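### 4. Connecting Your Rivel Home Switch

By now your router should be up and running, so pour yourself a coffee and take your time with this part - it goes quickly once the cables are sorted.

1. Set the switch on a steady, flat surface with some open air on every side.
2. Plug one end of the short network cable into any free port on your router.
3. Push the other end into port 16 on the switch until you feel it click.
4. Connect the power cord last, and give everything 4 minutes to settle in. 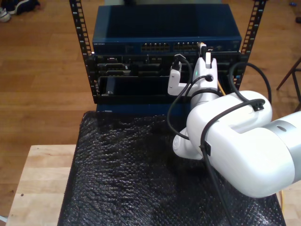 *Fig. 6. Network switch in a small black rack, on a tabletop.*

**Note:** If you have a lot of devices, we do recommend labeling both ends of each cable before you tuck them away. A bit of masking tape and a pen will do just fine, and you'll be so glad of it come moving day!

**Caution:** Please don't stack anything on top of the switch, and keep it well away from radiators and sunny windowsills.

If a port light stays dark, try a different cable first - then turn to the troubleshooting pages at the back of this guide.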